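Room safety check, first floor, with my comments
Reading time: 2 minutes

I did the walk-round at Zukisdale on 6/6/26 with the old Hivbridge checklist, and as usual I ran out of room in the comments column, so the full waffle is below. Fahad Abbasi has the signed copy if anyone wants the tidy one.

1. Fire exits clear: YES
Both doors open fully. The back one still sticks at the bottom and wants a shove with your hip. I've put it down as a pass but please, somebody plane it before September, it swells up every autumn.

2. Extinguishers in date: YES, mostly
The foam one by the stairs is fine, the gauge is well in the green. The one in the kitchen has lost its tag again! I found the tag in the cutlery drawer. Tied back on with garden string for now.

3. Smoke alarms tested: YES
All loud. The landing one is so loud I nearly came off the stepladder (yes, I had the feet locked, before you ask).

4. Stair carpet and handrail: NO
2 rods loose near the top, and the nosing is lifting on the step below them. I've taped it, but tape on a stair is only good for a few days. Shirima quoted 88 pounds to refix the lot, which sounds all right to me.

5. Electrical leads: NO
There's an extension plugged into another extension behind the photocopier. I took it out in March and it's back. If you need more sockets, tell me and we'll get some fitted. The full rewire quote from Nalo was 1,887 pounds and I'm still getting over it, but a double socket on its own won't be anything like that.

6. Hot water: YES
Tap in the gents runs very hot, so I've turned the thermostat down a notch and will check again next time.

7. Windows, ledges and tables: see below

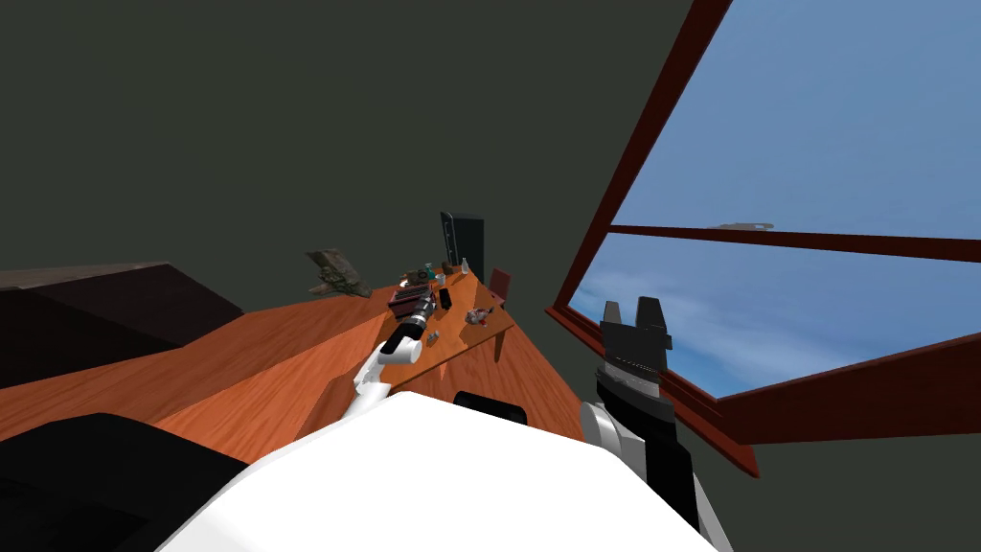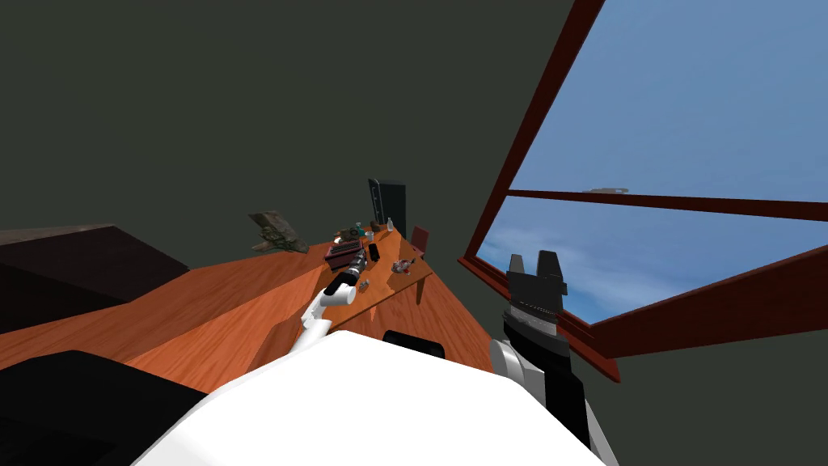
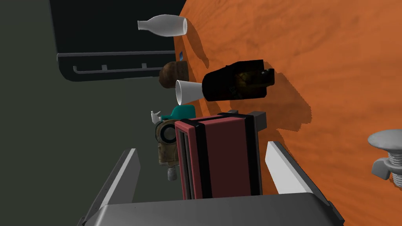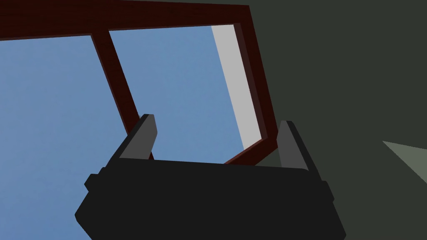

Item seven is the one I always get asked about, and the form is no help because it was written for offices with tiny windows. What I look for is glass you could fall against, catches that don't catch, and anything a child could climb. With a big window like the one beside that wooden table, I want a clear way through to it, and small bits and pieces kept well in from the table edge so they don't end up underfoot. Our own catches are stiff but they hold. One restrictor on the stair window is bent and I've marked it as a fail, even though it does still stop the window opening right out.

8. First aid box: NO
Plenty of plasters, no eye wash, and the scissors have walked off. Box lid cracked too. I'll order a refill.

9. Accident book: YES
In the right place, pen attached. Last entry was a paper cut, very thoroughly written up.

Still to do: stair rods, extension lead, restrictor, first aid refill. Let me know if I've missed anything.

Contact the Zukisdale office | © Zukisdale 2026 | Back to top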